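How to Test Whether a Robot Can Take a Bag Down to the Lobby

By Elikem Owusu
2020-10-17

People ask me whether a machine can do chores yet. The answer depends on the chore, so I have started breaking each one into pieces and testing the pieces one at a time. This page covers a short, dull job that most apartment and office buildings have every day: pick up a bag, carry it to the elevator, ride down, and set it where it belongs. You can use the same steps for laundry, parcels or supplies.

What you need

A mobile base with an arm and a two-finger gripper. A camera near the wrist. A bag with stiff handles, filled to a weight your arm is rated for. Painter's tape, a stopwatch, and a notebook or spreadsheet. A second person who can reach the stop button. Get permission from whoever runs the building before you start, and pick a quiet hour.

Step 1: Write the chore down as a person would do it

Do the job yourself twice and write down every action. Mine came to 20 actions, and more than half of them had nothing to do with the bag. They were things like standing to one side while people got out, or shifting the bag to free a hand. Those are the actions a robot program tends to leave out.

Step 2: Grade each action before you test it

Mark each one easy, hard or unknown. Driving down a clear hallway is easy for most current bases. Picking up a stiff handle at a known height is easy. A thin plastic handle lying flat is hard. Pressing a button is easy once the robot has found it, and finding it is usually unknown until you try in that building.

Step 3: Drive the approach with no load

Run the route with the gripper empty. Set the first stop well short of the elevator and move it closer on later runs. Save the camera view at each stop, because you will want to compare them when something fails. 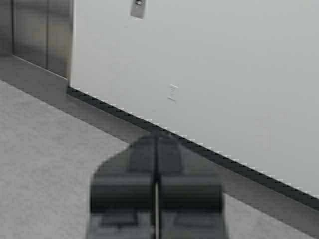 Choosing the stopping point takes longer than people expect. You want a spot where the arm can reach the wall, the base does not block the doors, and the camera has a full view of what it needs. Check the last item at every stop. At this one the doors are in view on the left, but the metal plate on the wall is clipped by the top of the picture, so a program looking for the whole plate may not find it. Tilt the wrist up or back the base off, then save the view again. The dark baseboard makes a good line for squaring up to a white wall, which otherwise gives the camera very little to work with. Once you have a good spot, put tape on the floor at the wheels and use the same spot for every run.

Step 4: Test the button by itself

Most two-finger grippers press best with the fingers closed. Start slow and set a force limit. Count a press as good only if the elevator is called, and not just because the fingers touched something. Do 20 presses, with the base driven away and back between each one. If you skip the driving, you are only testing the arm.

Step 5: Add the bag

Now there is a problem, as the gripper is full. You have three choices: put the bag down before pressing, hang it from a hook on the base, or have the elevator called by software. I use the hook. Setting the bag down works too, but it adds a second pickup - and every pickup is a chance to miss.

Step 6: Ride and unload

Have your helper ride along. Check that the base clears the gap at the doors both ways, and that it waits for people to leave. Put a taped square in the lobby for the bag and count the run as complete only if the bag ends up inside it.

Step 7: Record the whole run

For each run, write down the time from start to finish, the number of times a person stepped in, and the action where it happened. My fastest complete run took 744 seconds. On foot, with the same bag, I was back upstairs in under 300.

Reading your results

If a person has to step in on every run, the chore is not automated, even if most of the actions pass. In my September runs the driving was fine, and nearly all the trouble came at the button and the second half of the door crossing. I would let a machine do this job at night with someone on call. I would not yet leave it alone in a busy building at noon.

Keep your notes by action and repeat the failed ones first after any software change. Leave the tape down between sessions if the building allows it.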